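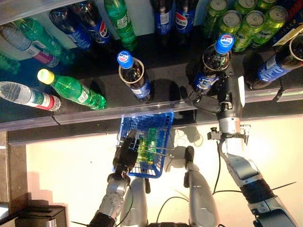
Drinks shelf at Amach, bottles and cans.

Print this page | E-mail this page
Search tickets Enter keyword Go

Ticket 171: Shelf labels print turned and too low after update
Product: Wuvia label printer with Umali price program
Status: Solved, left open for comments
Opened: 2021-04-22

Problem as reported

Good morning. I am writing for the Amach shop. We use the Wuvia printer to make the price labels for our shelves, and the prices come from Umali. Until the last update everything was fine. Now the label comes out turned by 90 degrees, so the price is written along the short side and the last number is missing. When I turn it back in the settings, the first label is good, the second is a little lower, and by the end of the strip the text is sitting on the gap between two labels.

Our labels are 38 mm wide, white, on a roll of 600. It is the same kind of roll we have bought from the Solthorpe depot for a long time, and I have not changed the supplier. The printer is connected with a cable, not with the wireless.

What I tried first

I turned the printer off and on. No change.

I cleaned the small sensor under the lid with a dry cloth, as written in the manual. No change.

I printed the test page with the button on the printer itself, without the computer. The test page was straight and all the text was in the centre. From this I understood that the printer can feed correctly, and that the fault is somewhere between Umali and the printer.

Reply from support

Thank you for the clear report. Please open the printer preferences in Umali and tell us what is written in the fields "Stock type" and "Orientation". Please also tell us if you print from the price list or from the single item screen. These two screens keep their own settings.

Reply from Amach

"Stock type" says Continuous. "Orientation" says Automatic. I did not choose these words, and in December I wrote the old settings on a paper inside the printer box, where it says Gap and Landscape. So I think the update has put them back to the factory values. I print from the price list, always, and use the single item screen only when one label is damaged. 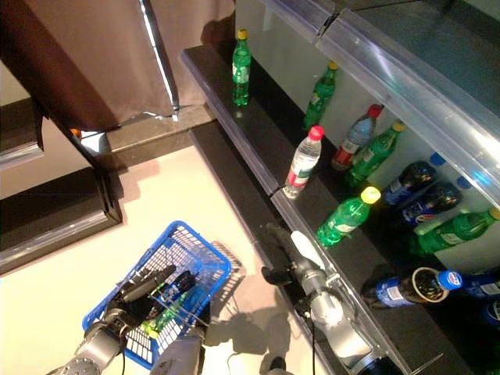
I changed both fields back and pressed Save, and then I printed ten labels from the price list. The direction was correct again and the whole price was visible. The drift was smaller, but it was still there. After the tenth label the text was lower by the height of one small letter. For a short strip we could live with it — for a full price change we could not.

I also noticed that Umali asks for the height of the label but not for the height of the gap. Before the update I am nearly sure there were two boxes. Maybe the second one has moved to another page?

Reply from support

You remember correctly. The gap height is now under Tools, Printer, Advanced. After an update it can be empty, and the program then reads empty as zero. Please measure the gap with a ruler, enter it, and run the calibration with at least five blank labels on the strip. Do this with the lid closed.

Reply from Amach

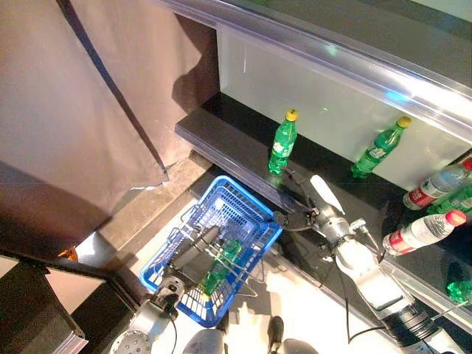 The calibration worked on the second try. On the first try I had forgotten to press Save before leaving the Advanced page, and the box was empty again when I returned. Then I printed the complete list for drinks and checked the first label against the last one, and they look the same to my eye. I have one more question, about the colour. Our drinks shelf has a glossy black surface and a clear rail along the top that catches a lot of light, and there a thin grey print is difficult to read from where the customer stands. I raised the darkness in the printer preferences by two steps and it is better, but the lines of the barcode have become thick. Is there a way to make only the price darker?

Reply from support

There is no separate darkness for the price. Please put the darkness back to its normal value and choose the bold font for the price field in the label design. The barcode will stay as it was.

Reply from Amach

Done, and the barcodes scan again at the till. The bold price is a little wide for prices over ten dollars, so I made that font one size smaller. I have also written the gap height on the paper in the printer box, next to the other settings. You can mark this ticket as solved.

Note added by support

The settings are lost only when the update is installed while the printer is switched off. Leave the printer on during the update and check the Advanced page afterwards.

Related tickets

Wuvia printer feeds one blank label after each job
Umali price list shows old prices after import
Barcode too thick to scan at the till
How to save a label design before an update
Ordering label rolls from the Solthorpe depot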